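Ferramentas > Bancada > Chaves e pontas

2019-11-16 | Redação Trornura

Jogo de chaves de precisão Drastholm 1379

O jogo traz 15 pontas de 4 mm, cabo em alumínio e extensão flexível. Uso-o desde julho na desmontagem de computadores de secretária, sobretudo para retirar placas e tampas.

O cabo tem tampa rotativa com rolamento. A folga axial é pequena e não aumentou com o uso. A retenção magnética segura parafusos M3 sem dificuldade, mas falha nos M4 de cabeça larga quando se trabalha na vertical. As pontas Phillips PH0 e PH1 encaixam bem; a Torx T6 apresentou desgaste ao fim de 11 desmontagens e foi trocada por uma Jovard, compatível com o mesmo encaixe.

Placa-mãe verde e superfície de metal escovado, pela ordem.
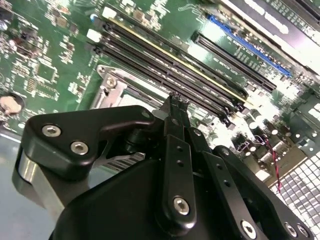
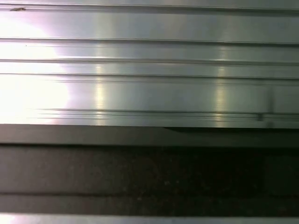
A extensão flexível é o ponto fraco. Torce antes de transmitir binário suficiente para soltar um parafuso com trava química, e convém reservá-la para o aperto inicial. O estojo fecha com íman e as marcações das pontas são gravadas, legíveis com pouca luz. Falta uma ponta sextavada de 1,5 mm, vendida à parte.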